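Play Kitchen & Pretend Food > Setups and Storage
Thread: Moved everything to the white table, now where does it all go?

turnipwagon
Posted February 21, 2026
So I finally gave up on the little shelf and moved all the play food over to the big white Yeoman table. I love having so much more room, but the plates and pans wander all over the place and the strawberries go missing. I've got a Tolludberg basket coming (paid way too much for shipping to Jutedthorpe, don't ask) and I want a plan before it gets here.

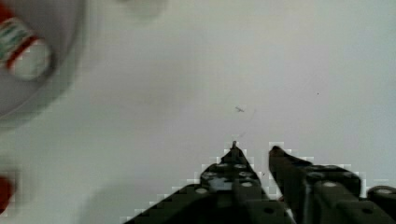 First thing, what do you all use to clean a white top that gets handled by sticky kids?

mossy_ladle
Posts: 2,811
Warm water with a drop of dish soap on a soft cloth, then dry it with a towel. Skip the scrubby side of the sponge, it dulls the finish.

As for the plan, I'd put out less! Two plates and maybe four foods, and the rest goes in the basket until somebody asks for it.

turnipwagon
Hmm, I don't know. My youngest is 2 and he likes the big mess. He'll put the ketchup on a plate, wander off, come back and cook the banana. If I put things away he thinks they're gone forever.

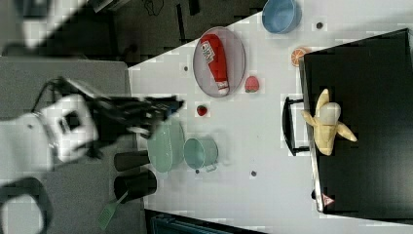

The cups are what I really can't figure out. They never stay standing up, and the spatula always ends up down there with them. I was thinking hooks along the side of the table, but then there's the bumped head problem.

backporchbeth9
Gotta disagree with mossy on this one. We tried the "less stuff" thing last July and it lasted a week. Kids want the whole pantry. I'd leave the food out and only put away the pots and cups.

mossy_ladle
Well, mine loved it, so who knows. Different kids!

turnipwagon
Ha, okay, meeting in the middle. Food stays on the table, dishes get a home.
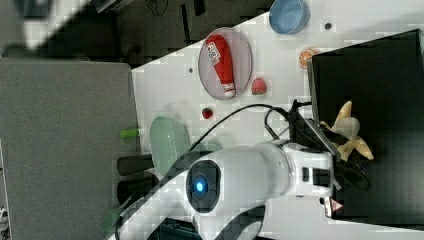 I'm leaning toward one of those Prukton trays for the strawberries and the orange slice, something shallow so he can see in. The banana can live wherever it wants. Does anybody know if the trays slide around? I'd rather not tape anything down.

backporchbeth9
Ours slid until I put a piece of shelf liner under it. Where's your stove going, same side as the plates?

turnipwagon
Opposite side for now.
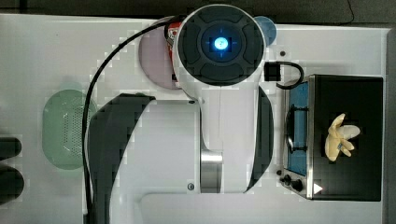
Pink plate on the left, stove on the right

mossy_ladle
I'd scoot the stove closer to the corner so two kids can get at it. And try the shelf liner under that too.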